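Handout 5 — Good practice for simulated pick-and-place
Jurngate evening course in robot programming, February 2020

Welcome back! Last time you all got the arm to move, and a few of you got it to move where you wanted, which is a great feeling. This week is about rules. I know how that sounds, but this is one of my favorite parts of the course, so bear with me. Good rules are what let somebody at another bench open your work, run it, and believe the result.

Everything here applies to the simulator. A lot of it carries over to the real cell at Kemthorpe that we visit in March, and I've marked the places where it doesn't.

## 1. Before you press run

Write the task down in one sentence, with a start and an end. "Pick up the block" isn't a task yet. Which block? From where? When are we done? A sentence I'd be happy with: "Close on the lower part of the upright block, lift it clear of the floor, hold it still, put it back."

Then fill in the run sheet:

- scene name and version
- seed
- gripper model and opening limit
- object size, mass and friction
- control rate
- what counts as success
- what makes you stop early

Friction is the one people skip. Please don't! The default in the Huet package is generous, and a grasp that looks rock solid at the default value can slide right out when you lower it to something believable.

## 2. Approach and grasp

The house rule is **open, align, descend, check, close**, in that order, each as its own step in the program. It's tempting to blend them (the motion looks so smooth when you do), but when something goes wrong you want to know which step it went wrong in.

Choose the grasp zone before you plan the path. On a tall object with two colors, you can use the color line as your reference and write "fingers stay below the line" straight into the run sheet. It's a lovely simple rule because anyone can check it from a wrist view, without opening a log.
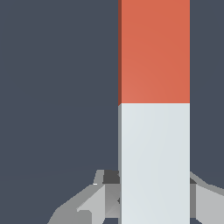 Check the alignment from at least two views before you close. One view can fool you completely about depth: a finger can look snug against a face and still have a gap you could drive a truck through. Side by side in the picture doesn't mean touching. If you want to claim contact, get it from the contact readout and write the value down.

A few more rules for closing:

1. Set a force limit first. Our course limit is 40 N, in the simulator and in the real cell.
2. Close at low speed. You can speed up later, once you have clean runs.
3. Wait for both fingers to report contact. One finger reporting means you're pushing the object, so open up and align again.
4. Hold for 400 ms before you lift. The solver needs a moment to settle, and so do real finger pads.

*Real cell:* rule 1 is also set in the controller there, and you won't have the password. Your program still has to include it.

## 3. Lifting and carrying

Lift straight up first, then travel. I want to see that as two moves in your code — a diagonal lift saves a fraction of a second and drags the bottom edge of the object toward whatever is next to it.

Watch for tilt while you carry. A box held off to one side of the gripper can turn between the pads, and simulators have their own funny ways of letting objects and fingers overlap. If a finger seems to pass through a box, or a box hangs in the air with only one finger anywhere near it, stop and look at the contact list. You may have a real grasp seen from an awkward angle. You may also have a physics glitch, and a glitch that happens to end in the right place must not go down as a success. I feel strongly about this one!

Things to look at during a carry:

- Does the object's pose change relative to the gripper?
- Are both pads listed in contact, and with the right object?
- Is the bottom edge clear of the floor along the whole path?
- Are the other objects where your run sheet says they are?

That last question matters more than you'd think. Small things near the edge of the floor are easy to miss from a single camera, and the planner only avoids what it has been told about. Run the object list from the scene file and compare it with what you see.

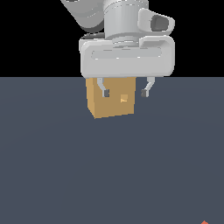
## 4. Logging a run

Every run gets a number and every run gets kept. Yes, the embarrassing ones too. The shared Kerside folder has 109 runs in it from the last group, and the failed ones have taught me far more than the clean ones (run 40 is my favorite, go and look it up).

For each run, save:

- the run sheet
- joint positions and gripper opening over time
- contact readout
- one wide still and one wrist still per stage
- the outcome, using the words below

| Outcome | Use it when |
|---|---|
| Success | every line of your success rule was met |
| Partial | object grasped, later step missed |
| Failure | no stable grasp, or object dropped |
| Void | wrong scene, wrong seed, or physics glitch |

Decide on the outcome from the log first and look at the stills second. Our eyes are kind to our own programs.

Don't edit a run sheet after the run. If you made a mistake in it, add a dated note underneath and leave the original line alone.

## 5. Changing things

One change per run. If you alter the friction and the closing speed together and the result gets better, you've learned very little about either. Repeat each setting 5 times with different seeds before you write anything about it in your report, and report all of them.

## For next session

Pick one object, write your one-sentence task, and bring a filled-in run sheet along with 5 logged runs. Swap sheets with the pair next to you and see if they can reproduce your first run from the paper alone. If they have to ask you a question, write the question down — it belongs on the sheet as a new line.

Reading: the Huet notes on contact settings, sections on friction and solver steps. Skip the part on soft bodies for now, we'll get there after the Kemthorpe visit.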